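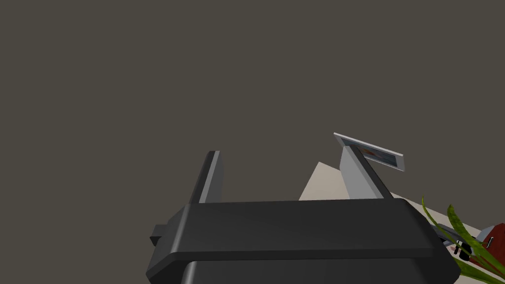 Simulation view from the gripper station. Credit: Fellside Fulfillment

Fellside Brings Robotic Grippers to Wilosley Packing Floor, Shifts Staff to New Duties

WILOSLEY, February 13, 2025 — Fellside Fulfillment has begun using robotic grippers to handle small household goods at its Wilosley packing center, the company announced. The change affects 30 employees on the mixed-goods line, all of whom remain employed at the site under revised job descriptions.

The mixed-goods line handles items that vary widely in shape and weight, including frames, hand tools and small home accessories. Until January, each item was lifted from a tray, checked and placed in a carton by hand. The grippers now carry out the lifting and placing for part of the range. Employees check the goods, prepare the cartons and decide which items are suitable for the machines.

Each new item is first tried in simulation. A model of the two-finger gripper is set against a model of the product, and an operator tests several angles of approach before a grip is approved for the floor. Thin, flat articles have required the most attention, the company said, as a grip placed too near a corner can cause the item to turn when lifted. The simulation software was supplied by Bautista Automation, which also installed the equipment.

The product library used for this work holds 2000 items, of which 1691 have an approved grip. The remainder continue to be packed by hand. Fellside stated that fragile goods and live plants will stay with human packers and that it has no plan to change this arrangement.

For employees, the main difference is in how the shift is divided. Packers previously spent a full shift at one bench. They now rotate between the inspection bench, the hand-packing bench and the simulation desk, with a change of position after each scheduled break. Training for the simulation desk takes place during paid hours and is open to all staff on the line, regardless of length of service.

Pay grades for existing staff are unchanged. Employees who complete the simulation training receive a supplement for the hours they spend at the desk. An employee panel at the site had asked that the supplement be extended to time spent clearing stopped machines, and the company has agreed to review the request.

The panel also raised concerns about the pace of work. In its written comments to management, it noted that cartons reach the inspection bench more evenly than before but that there are fewer natural pauses between them. Fellside has responded by lowering the line speed during the last hour of each shift. The panel has asked for a written limit on line speed at all hours, and discussions are continuing.

The mixed-goods line ships over 800 cartons per shift. The company said that it does not intend to raise this figure while training is under way.

A second installation is planned for the Fellside center in Drernport, where the product range is narrower. Staff there will be invited to visit the Wilosley site before work begins. No opening date has been set for the Drernport line.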